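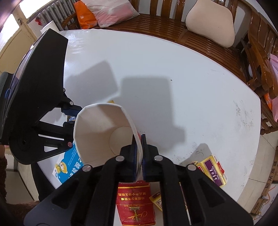
Nelska is looking for 20 people to join our table-clearing and packing sessions at Volletwood, and we'd love to hear from you! You'll spend an afternoon sorting the sort of bits and pieces that pile up after a shared lunch – paper cups, snack packets, wrappers – and telling us how you like to do it. Do you pick a white paper cup up by its rim, or put your whole hand round it? Would you deal with the packets next to it first? There's no right way, and we really do enjoy seeing how different people go about it.

Each session lasts 70 minutes, with tea and cake afterwards in the Mok room. You'll get a £40 voucher and your bus fare back. You must be over 18 and happy to stand for part of the time – stools are there if you want one. No experience needed.

To take part, leave your name at the Zundov desk by September 14, 2024.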